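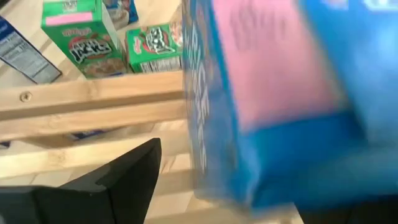 The blue box on the move, Apple Jacks behind.

March, Hondton
by Aarne Rissanen

Demonstration 17 this afternoon. I work the remote, the arm copies me, and Waltraud calls it teaching. I'm not convinced. My wrist wobbles and I suspect it will learn the wobble. They want 203 of these before anyone tries it without me. Cereal boxes! Tea at four, then back to the shelf.

Comments

Viorica Pavlović: Slow down on the turn, mine got better.

Hannelore Fröhlich: Better by whose count?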